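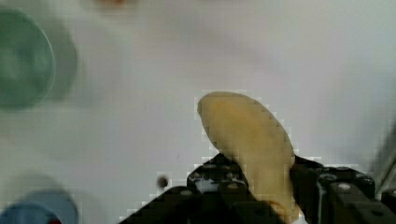

A gripper holding a pale yellow toy at the Mirkness test table.

Mirkness publishes its house rules for tabletop robot work

March 16, 2025 — I've been nagging people about robot safety for years, so I'm really happy to say our house rules are finally out, and anybody can read them! We call the set Civness. It has 11 rules, it fits on two sheets of paper, and we wrote it in the kind of English you'd use with a new coworker on the first morning.

Most of it covers the boring stuff (my favorite stuff). Who is allowed to reach over the table, and when. How slow the arm goes while someone is standing next to it. What gets written down after a dropped object — even a soft one. We went through 239 comments from people who run arms every day, and plenty of them were blunt, which helped a lot.

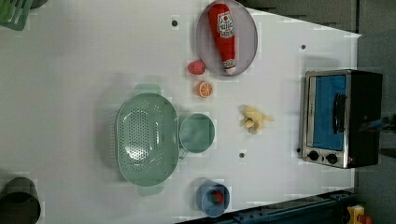
Do small labs have to buy new equipment to follow the rules?
Most won't, as long as they already have a working emergency stop that a person can reach without leaning across the table.

Our friends at Grutov and Testa tried the draft before we let it loose, and they made us rewrite the part on restarting after a stop three times. The old version let one person clear the stop and start the arm again from the keyboard. Now whoever restarts has to say so out loud and get an answer first. It felt silly to me for a day or two, and then I caught myself doing it at home with the blender.

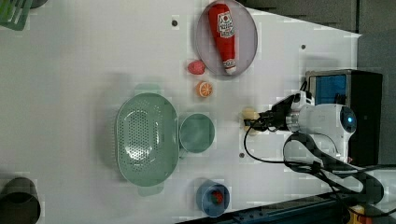

Cables get a rule of their own, too. Check them at the start of each shift, move the arm slowly through its full reach, and stop if anything pulls tight. The check takes 40 seconds once you know it.

We'll take comments on the first edition through July, and I read every one myself.

Evaristo Lombardi
Safety lead, Mirkness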